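Torness Botanical Society
Living Collections Group
Minutes of the meeting held 10/19/24 in the Rieger Room, Torness

1. Opening and minutes of the previous meeting
The chair opened the meeting at the appointed hour and confirmed that a quorum was present. The minutes of the previous meeting were approved with one correction: under item 4, "cuttings" should read "seedlings."

2. Matters arising
The labels for the Widgate fern bank have been delivered. Two carried a misspelled species name and have been returned to the supplier. The remainder will be installed before the ground freezes.

The request to borrow herbarium sheets from the Floltness collection remains open. The secretary was asked to write again and to offer a shorter loan period.

3. Palm and cycad records
The records officer reported that the review of accession cards has been finished for the palm house. The catalog now holds 2259 accessions across all houses and outdoor beds. A number of older cards give the country of origin only, with no locality or altitude. It was agreed that these plants will be kept but marked as unsuitable for seed exchange until better information is found.

Members discussed whether garden-raised plants should be listed under the origin of the parent. The group agreed that the parent's origin should be entered in a separate field, and that the words "wild origin" should be used only where a collector's number is on file. 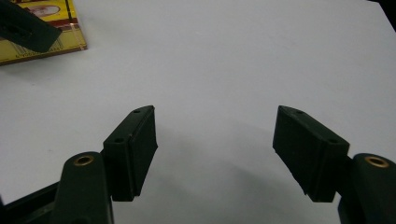
The records officer will circulate revised wording for the cataloging guide. Comments are to be returned to the secretary in writing. The guide will not be reprinted until the Floltness loan has been settled, as several cycad names depend on it.

4. Seed bank
A germination test was carried out on 12 stored lots of palm seed. Five lots produced no seedlings and will be withdrawn from the list. The best result was 60 percent, from a lot collected in the Widgate house. The group noted that palm seed is generally short-lived in dry storage and asked that fresh seed be sown on receipt wherever bench space allows.

A proposal to buy a second storage cabinet was deferred.

5. Widgate house: heating and shade
The night temperature at the north end has fallen below the agreed minimum on several occasions. The heating contractor has adjusted the valve and will inspect it again. The tender seedlings have been moved to the south bench – they will stay there until the inspection report is received.

Shade cloth will be taken down over the winter. One member asked that the understory palms keep their cover, and this was agreed.

6. Seed exchange list
The draft list was approved, subject to removal of the lots named under item 4. Requests from outside institutions will be answered in order of receipt.

7. Other business
The path beside the Rieger beds is to be closed while the drain is relaid. A notice will be posted at both ends.

8. Next meeting
The next meeting will be held in December. Items for the agenda should reach the secretary two weeks beforehand.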